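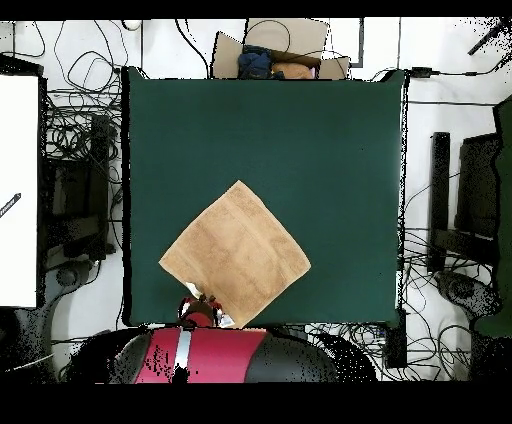
Pratstead Playhouse to reopen in February with new community season

The Pratstead Playhouse will reopen to the public in February with a programme of new and revived plays, following the completion of repairs to its roof and main auditorium. The theatre's management confirmed the arrangements in a statement issued on January 5, 2026.

The season will open with The Ferry Road, a new play by Tyra Ljungberg, who was writer in residence at the Playhouse before it closed. It follows three generations of one family who run a river crossing, and the action takes place over a single night. A company of seven actors will perform the piece, with live music from students at Bralstead College.

The auditorium now has 734 seats. A number of rows in the stalls have been moved further apart to give more leg room, and step-free access has been extended to the circle for the first time. The studio on the first floor, which seats 80, will be used for readings, youth theatre and smaller touring productions.

Ms Ljungberg will also lead a course for new playwrights in the studio. Applicants need not have written for the stage before, but are asked to send a short scene of no more than 700 words, together with a covering letter. Scenes may be submitted by post or left at the box office. Places are free of charge to residents of Pratstead and Henlow.

"I wrote much of this play in the building, and I am very glad that it will be seen there first," said Ms Ljungberg. "The course is open to anyone who has a story they would like to hear spoken aloud. We will read every scene that is sent to us."
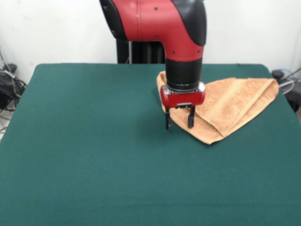 The Playhouse has also announced a scheme under which 3000 tickets will be set aside during the season for people who have not attended a performance at the theatre before. The tickets will be distributed through schools, libraries and local advice services. The cost will be met by a grant from the Blomqvist Trust, which has supported the theatre's education work for several years.

Under the terms of the grant, each school taking part will be offered a visit from a member of the company before its pupils attend. Teachers will receive a reading pack and may request a discussion with the cast after a matinee. Schools in Bralstead and the surrounding villages may apply for help with the cost of coach travel.

Relaxed, captioned and audio-described performances are planned for each production in the main auditorium. Dates will be printed in the season brochure and displayed in the foyer. Patrons who require a wheelchair space or a seat for a companion are advised to contact the box office before booking.

Tickets bought for performances that were cancelled during the closure remain valid and may be exchanged for any production of equal value. Patrons who have already received a refund do not need to take any action. Membership will be extended by the length of the closure, and new cards will be sent out before booking opens.

Booking will open to members first and to the general public one week later. The Henlow Library ticket desk will resume its service on the first day of public booking.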